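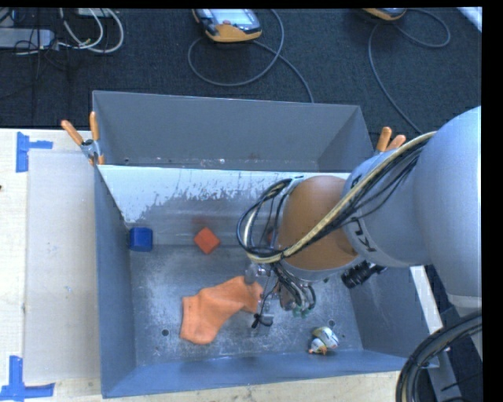
Why not just take everything and sort it later, somebody called out at the Rennie talk before I'd got my coat off, you're turning away good stuff at the door and people won't come back. Start with that. Read it out more or less word for word, then stop and let the room argue for a minute.

Talks > Reuse and Swap > Speaker notes > Saying no at the door

March
Posted by the Rennie swap shop desk

OPENING

Ask who runs a swap shop or a donation room. Hands. Ask who has a back room they can't walk through. Same hands, usually.

My line: we took everything for our first 2 years and it nearly shut us. Don't dwell on it. Water heater cupboard story if they look sleepy, otherwise skip.

What the talk is: the door, the sort, the shelf, the leftovers. What it isn't: fundraising, gift receipts, tax. Somebody will ask about tax. Send them to their own accountant.

THE DOOR

Old rule at Rennie was leave it by the step. So people left it by the step, in the rain, at night. Mattresses. Half a treadmill.

New rule, one person at a table during drop-off hours, looks in every bag while the donor is still standing there. Feels rude the first week. Donors got used to it faster than we did.

The words matter. Say them out loud so people can hear the tone:
"Thanks, I can take these, I can't take this one today."
Hand it back while you say it. Do NOT put it down on your side of the table, once it's down it's yours.

List on the wall, big letters, short. Ours got up to 126 lines at one point, everybody adding their own pet hate, and not one donor ever read it. Cut it to 16. Read a few: car seats, cribs, anything with a cracked plug, puzzles without a lid, pillows, encyclopedias. (Pause, the encyclopedias always get a groan.)

Claltville does it differently, they take appointments only. Works for them, they have parking. We don't. Be fair to them here, last time I sounded snippy.

THE SORT

Main point of the whole talk so slow down!!

Same day or it doesn't count. A bag that sits overnight sits for a month. We close the door at 3, sort until it's done, then go home. If it's not going to be done by 5 we close the door earlier the next time.

Touch it once. Pick the thing up, decide, put it where it's going to live. No "maybe" pile. We had a maybe pile and it had its own shelf and then its own room.

Small stuff is what kills you. Big stuff anyone can decide on. A sofa is yes or no. It's the single blocks, soft toys, dishcloths, odd mugs, chargers. Give small stuff to the fastest sorter, and don't hand it to the newest person just becuase it looks easy.

Mixed bins: fine for carrying, awful for storing. Empty by closing time. I'd put that on a T-shirt.

Pricing, for those who charge. One sticker color per month. Don't price singles, price the handful. Move on quickly, half the room won't charge at all.

THE SHELF

People take what they can see. Eye level for the dull useful things like pans and lamps. Toys low down where kids can reach. Books spine out, I know, I know, but some places don't.

Leave gaps. A packed shelf looks like storage and folks walk right past it.

Steltell lent us shelving when we moved, the open kind, and it made more difference than the paint, the sign and the new lights put together. Say thanks to Steltell by name, promised them. If asked what it cost: a loan, no charge, they want it back eventually.

Rotate. Anything still there when its color comes up goes off the shelf. No speeches about how nice it is.

THE LEFTOVERS

Be straight here. Some of it goes in the trash. Donors don't like hearing it. Tell them anyway, if they ask.

Textiles go to Lundix in bags, they pick up once we have 200 of them, and not before, so you need somewhere dry to stack them. We learned that the damp way. Lundix won't take anything wet, they'll leave the lot.

Metal and cords to the town yard. Books, nobody wants our old books, try the laundromat.

Skip the slide with the pie chart. I can't explain the purple part.

QUESTIONS I ALWAYS GET

Don't you lose donors? Lost a few in the first month or so. The ones who left were mostly bringing us their trash.

What about somebody grieving, clearing a parent's house? Yes. Different. Take it all, take it kindly, sort it after they've driven off. Only exception we make and I won't budge on it. Don't rush this answer even if we are over time.

Can we copy your list? Yes please, on the table by the coffee, take two.

Return the clicker to the desk. Unplug the laptop BEFORE standing up.

Contact the Rennie swap shop desk | Copyright Rennie swap shop | Back to top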